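5.2 Lost grasps during cable handling

Of the 2,689 attempts logged over the whole study, 403 ended in a fault that stopped the arm. Most of these were ordinary timeouts and are covered in Section 5.1. The remainder share a pattern that we did not expect from bench tests, and they are described separately because they bear on the safety of anyone working near the machine.

The pattern is as follows. The hand closes on a cable and reports a good grasp. The arm begins to lift. Part way through the lift one finger stops reporting its position, and the controller goes on using the last value it received. The grip force on that finger then drifts. In the milder cases the cable slips out and drops. In the worse ones the finger keeps closing until the current limit trips, and the cable is held hard with no command to release it. Twice the operator reached in to free it while the arm was still powered, which our own rules forbid.

Thin cables gave the most trouble. A loose cable on a pale surface tends to cross over itself, as in Figure 7, and a grasp taken near a crossing can pull on two lengths at once. The load on the fingers is then uneven from the start, and the finger carrying the most load was nearly always the one that went silent. 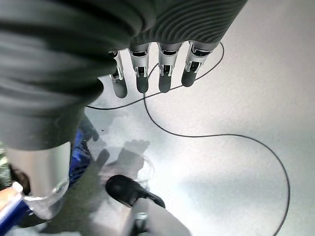

Figure 7. Wrist camera view of the hand above a looped black cable, fingertips clear of it.

Why did the controller not stop the arm when a finger went silent? The watchdog supplied with the Fekix controller checks the hand as a single device, so three fingers still reporting were enough to keep it satisfied.

We traced the silence to the ribbed sleeve over the hand. Under it, the finger wiring runs past a clamp at the base of each finger. When the wrist was turned far enough, the sleeve bunched and pressed the wiring against the clamp. Darren Yeoman repeated the movement with the sleeve removed and could not bring the fault back in 200 cycles. With the sleeve refitted it came back before lunch. The wires showed wear at the clamp but none had broken through - the contact was intermittent, and the fault cleared itself whenever the wrist returned to its rest position. This is why the hand passed every morning check at Clulov.

Two changes were made. The wiring was moved to the other side of the clamp and given more slack, and Pendo Mugo rewrote the watchdog so that each finger is checked on its own. If any finger misses three reports in a row, the arm holds still and the hand opens slowly. Opening was chosen over holding after some discussion. A dropped cable does little harm, but the same would not be true of a heavier part, and the setting should be looked at again before the hand is used for anything else.

After the changes we ran more than 2,000 further lifts on the same set of cables, which are not included in the totals above. The silent finger fault was not seen again. Slips caused by crossed cables were still seen at much the same rate as before - neither change was meant to deal with them, and they are taken up in Section 6.

Related items
Sleeve wear on the Trevitora hand: a short note
Lytvynenko cable set, revised parts list
Watchdog timing for multi-finger grippers
September workshop: papers and slides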